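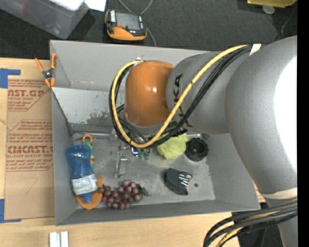 Orange wrist, grey bin, yellow cable.

I should have known how the night would go when the bloke in the next pit bay asked whether my left rear was meant to lean like that. It was not. I bent it back with a length of pipe, told him it was a setup thing, and went out for heat two.

Brollusham is a tight little clay oval with one good line, and if you miss it you get to study the wall at close range. I started seventh, got up to fourth by staying out of everyone's way, then spun on my own with a lap to go. The commentator called it a racing incident, which was kind of him, as the nearest car was half a straight off.

The feature was 17 laps. Car 783 (yes, I still run three digits, the club gave me that number and I've already paid for the stickers) lined up near the back, behind a very shiny Trunen chassis that cost more than my ute. I had a plan for turn two and it lasted until turn two. After that it was mostly steering with the throttle and hoping the colour of the smoke was dust.

We finished. Eleventh, I think, though the results sheet at the canteen had mustard on it. The Yeo shocks I bought second-hand in November held up fine. The Memura carby did not, and coughed out of every corner like an old dog.

Got home at 2 in the morning with clay in both ears. Next meeting I'm going up two teeth on the rear sprocket and putting on tyres that match - all four, if the budget stretches. The pipe is staying in the trailer.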